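¿Por qué se pegan las servilletas de papel al vaso frío?

Me lo preguntó mi sobrina un domingo, en plena merienda, y me encantó la pregunta.

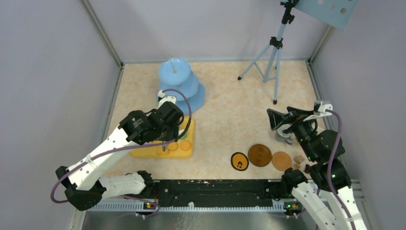

En el aire hay agua, aunque no la veas. Se llama vapor. Cuando ese vapor toca un vaso muy frío, se convierte en gotitas — ¡es la condensación! La servilleta se las bebe y se queda pegada.

Prueba en casa: llena 2 vasos, uno con hielo y otro sin hielo, y espera 4 minutos. ¿Cuál suda más?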